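News > Local > Sports and Leisure

Iltholm pool to reopen with free swims

November 30, 2020

Great news for swimmers in Iltholm! The town pool on Ollar Street, shut since August for a new roof, opens its doors again next week, and the first 2 days are free for everyone.

The work was done by local builders Hajdu, who put up nearly 2900 square feet of new roofing and finished early. Early-morning lanes are back too (bring your own kickboard), and the Ider swim club gets its old evening slot.
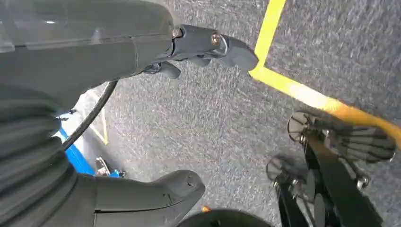
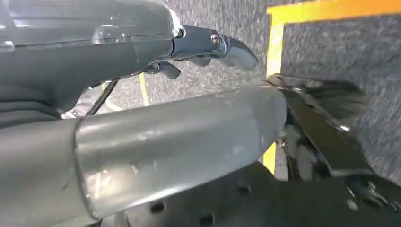
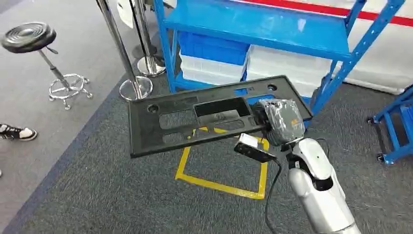 Booking a swim

Each session is limited to 73 swimmers, so book ahead at the front desk or by phone. Kids under eight need an adult in the water with them. Lockers take quarters, same as before.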